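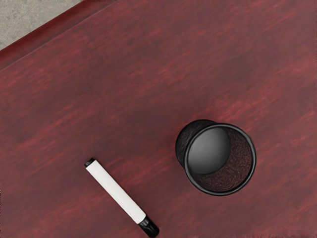

손으로 쓰는 메모를 아직 못 버리는 이유

7월 / 글쓴이: 책상생활

홈 | 에세이 | 살림 | 지난 글 | 구독

지난달에 휴대폰 메모 앱을 열었다가 좀 놀랐다. 쌓인 메모가 2356개였다. 스크롤을 내려도 내려도 끝이 없길래 맨 위에 적힌 숫자를 봤더니 그랬다. 아니, 내가 그렇게 할 말이 많은 사람이었나? 그런데 막상 읽어 보니 할 말은 거의 없고 "우유", "그거 물어보기", "파란색 말고" 같은 것들이었다. 파란색 말고 뭐. 도대체 뭐가 파란색이 아니어야 했는지 지금도 모르겠다.

그래서 오늘은 메모 얘기를 좀 해 보려고 한다. 나는 요즘 세상에 좀 안 맞는 의견을 하나 갖고 있는데, 집안일이나 생활에 관한 메모는 웬만하면 손으로 쓰는 게 낫다는 것이다. 업무는 빼고 하는 얘기다. 회사에서 수첩 들고 다니다가 파일 하나 못 찾아서 민폐를 끼친 적이 있어서 그쪽은 깨끗이 항복했다(정말로 깨끗이!).

처음부터 손글씨파였던 건 아니다. 오히려 반대였다. 새 앱이 나오면 일단 깔고 보는 쪽이었고, Plakix라는 할 일 관리 앱을 꽤 오래 돈까지 내 가며 썼다. 할 일에 색깔을 붙이고, 색깔 밑에 태그를 붙이고, 태그끼리 묶어서 또 폴더를 만들 수 있었다. 그 재미에 빠져서 어느 주말에는 오후를 통째로 들여 '집' 폴더를 정리했다. 욕실, 부엌, 베란다, 계절별 할 일까지 아주 촘촘하게. 다 만들고 나니 저녁이었고 욕실 청소는 안 되어 있었다. 그날 좀 창피했다. 욕실 청소라는 글자에는 예쁜 연두색까지 칠해 놨는데 말이다.

그다음에 옮겨 간 게 Flernon이었다. 여기는 알림이 장점이라고 해서 갔다. 알림은 확실히 잘 왔다. 너무 잘 왔다. 화분에 물 주라고 오고, 안 줬냐고 또 오고, 어제 안 준 것까지 모아서 아침 8시에 다시 왔다. 사람이 신기한 게, 그렇게 자꾸 울리면 처음 며칠은 벌떡 일어나다가 나중에는 소리를 듣고도 손가락이 알아서 밀어 버린다. 읽지도 않고 민다. 나중에 보니 하루에 밀어 버린 알림이 40개쯤은 우스운 사람이 되어 있었고, 그 사이에 진짜 중요한 치과 예약도 같이 밀려 나갔다. 치과에서 전화가 왔을 때 나는 감자를 깎고 있었다.

종이로 돌아온 건 그 감자 사건 이후다. 거창한 결심은 없었고 그냥 전화 끊고 나서 손에 잡히는 영수증 뒷면에 새 예약 시간을 적었다. 냉장고에 붙였다. 그리고 갔다. 그게 다였는데 이상하게 마음이 편했다. 냉장고에 붙은 종이는 소리를 안 내면서도 물 마시러 갈 때마다 보인다. 밀어서 없앨 수도 없다. 없애려면 떼서 구겨서 버려야 하는데, 그러려면 적어도 한 번은 읽게 된다.

여기서 반론이 나올 줄 안다. 종이는 검색이 안 되지 않느냐. 맞다. 안 된다. 작년에 적어 둔 보일러 기사님 번호를 찾느라 서랍 두 개를 뒤집은 적도 있다. 하지만 나는 요즘 생활 메모에 검색이 꼭 필요한지부터 의심하고 있다. 장 볼 목록을 반년 뒤에 검색할 일이 있을까? 지난 3월의 나는 대파를 샀던가, 이런 게 궁금한 날이 나한테는 없었다. 생활 메모의 수명은 대개 며칠이고, 며칠 살다 가는 메모를 영원히 보관해 주는 서비스에 넣어 두니까 자꾸 쌓이기만 하는 거다. 2356개가 그렇게 생긴 거고.

버리는 맛 얘기도 해야겠다. 종이 메모에는 끝이 있다. 줄을 긋는 순간이 있고 구기는 순간이 있다. 앱에도 체크 표시가 있고 어떤 앱은 폭죽까지 터뜨려 주지만, 나는 그 폭죽이 좀 민망하다. 분리수거 하고 왔는데 폭죽이라니. 종이에 펜으로 죽 긋는 소리면 충분하다. 기분이 특히 안 좋은 날에는 두 번 긋는다.

글씨 얘기도 빼놓을 수 없는데, 내 글씨는 형편없다. 'ㅎ'이랑 'ㅊ'이 거의 구별이 안 되고 급하면 받침이 옆으로 샌다. 그런데 급하게 쓴 글씨는 급해 보인다는 게 메모로서는 꽤 쓸모가 있다. 꾹꾹 눌러 쓴 "관리비"와 날아가듯 쓴 "참기름"은 눈에 들어오는 무게가 다르다. 앱에서는 관리비도 참기름도 똑같은 글꼴에 똑같은 크기다. 별표를 달면 된다고들 하는데, 별표는 결국 다 달게 되어 있다. 내 Flernon 목록은 마지막에 가서 전부 별표였다.

도구는 뭘 쓰느냐고 묻는 사람이 가끔 있다. 이 질문이 제일 반갑고 제일 위험하다. 문구 얘기를 시작하면 앱 폴더 정리하던 그 오후로 돌아가기 때문이다. 나도 한때 Prata라는 동네 문구점에 일주일에 두 번씩 갔다. 좋은 종이를 사면 좋은 생활이 될 것 같았는데, 좋은 종이는 아까워서 못 쓴다. 표지에 천을 씌운 80쪽짜리 공책을 사서 첫 장에 이름만 쓰고 꽂아 둔 게 지금도 책장에 있다. 거기에 차마 "두부"라고 쓸 수가 없었다.

그래서 지금은 원칙이라고 하기도 뭣한 버릇만 남았다. 종이는 이면지를 잘라서 쓰고, 펜은 잘 나오는 것만 꽂아 둔다. 이 두 번째가 은근히 어렵다. 집집마다 연필꽂이를 한번 쏟아 보시라. 절반은 안 나오는 펜일 거다. 행사장에서 받은 볼펜, 뚜껑 잃은 형광펜, 누가 두고 갔는지 모를 자 같은 게 나온다. 나는 지난봄에 쏟아 보고 나서 딱 7자루만 남겼다. 버리기 전에 이면지에 동글동글 그어 보면서 골라냈는데, 그게 또 그렇게 재미있어서 한참을 앉아 있었다. 굵은 마커 하나는 꼭 남기기를 권한다. 택배 상자에도 쓰고 김치통 뚜껑 위 테이프에도 쓰고, 식구들한테 꼭 전해야 할 말에도 쓴다. 가는 볼펜으로 쓴 "불 끄고 자기"는 아무 힘이 없다.

물론 종이 메모의 약점은 집 밖에서 드러난다. 목록을 냉장고에 붙여 놓고 마트에 가는 일, 나만 하는 건 아니라고 믿는다. 얼마 전에도 Skokska 매장 한가운데 서서 냉장고 문을 머릿속으로 그려 봤다. 두 번째 줄이 뭐였더라. 결국 다섯 가지 중에 네 가지를 맞혔는데, 이게 또 웃기다. 손으로 쓰면 반쯤은 외워지는 것 같다. 앱에 적을 때는 적는 순간 머리에서 지워졌다. 기계가 기억해 줄 테니 나는 잊어도 된다고 몸이 알아서 판단하는 모양이다. 과학적인 얘기는 아니고 그냥 내 경험이 그렇다. 못 맞힌 한 가지는 식초였고, 그날 오이무침은 레몬즙으로 했는데 나쁘지 않았다.

같이 사는 사람이 있는 집이라면 장점이 하나 더 있다. 종이는 공유 설정이 필요 없다. 초대를 보내고 수락하고 비밀번호를 찾는 과정 없이, 지나가는 사람이 읽고 밑에 한 줄 보탠다. 우리 집 장보기 목록에는 어느 날부터 내 글씨가 아닌 "과자(맛있는 거)"가 적혀 있곤 한다. 맛있는 거가 뭔지는 매번 논쟁이 되지만, 공유 앱을 쓸 때는 나 말고 아무도 뭘 적지 않았다. 가입까지 시켜 놨는데도 그랬다.

그러니 모두 앱을 지우자는 얘기냐 하면 그건 아니다. 나도 은행 일정이나 비행기 시간은 휴대폰에 넣는다. 몇 달 뒤에 정확한 시각에 울려야 하는 건 기계가 훨씬 잘한다. 다만 대파, 두부, 욕실, 화분 같은 것까지 전부 기계한테 맡겨 놓고 하루 종일 재촉당하는 생활은 좀 이상하지 않나 싶은 거다. 일을 덜자고 시작했는데 관리할 목록이 하나 더 생긴 셈이니까. 그리고 생활이라는 게 조금쯤은 까먹어 가면서 해도 큰일이 안 난다. 식초 없이도 오이무침은 됐다.

2356개 메모는 아직 다 못 지웠다. 한꺼번에 지우기 버튼이 있긴 한데 누르려다가 혹시나 해서 조금씩 읽으면서 지우는 중이다. 어제는 "이모네 국수 육수 = 멸치 말고 디포리"를 건져서 종이에 옮겨 적었다. 이건 냉장고 말고 찬장 문 안쪽에 붙였다.

문의: 블로그 쪽지함 | © 책상생활. 무단 전재를 금합니다. | 맨 위로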